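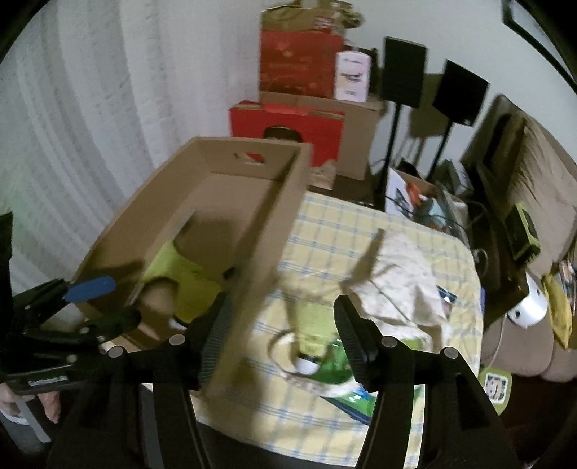

Filed under: List archive > Home and kitchen > Tablecloths
Print this message | E-mail this message

Nov 3, 2018

> Has anyone found a decent cloth for a table with rounded corners? I bought
> a plain one from Rorkosport in July and it sticks out in daft points
> wherever the table curves. I don't want to spend a fortune, it's only
> for sorting the post on.

Oh, I do sympathise! Ours is pale yellow with a blue and white plaid line, and the corner curves down nicely towards the floor. It came from the Garcia stall on the market (11 pounds, and I dithered over it for ages). I'd go for a pattern if I were you, plain ones show every crumb.

If you're keeping the Rorkosport one, try cutting the corners round a dinner plate and hemming them by hand. I did 2 on my old cloth and then lost heart, so it lived with those against the wall.

For the sorting itself I use a long cardboard tray with low sides and a handle hole in the end. Bits go in the tray, cloths and anything crumpled stay on the right until I can face folding them, and when we want our tea I can lift the tray off in one go. Drilov do a plastic version but it's dearer and I like my cardboard!

What size is your table, by the way?

This site uses cookies. OK | Read more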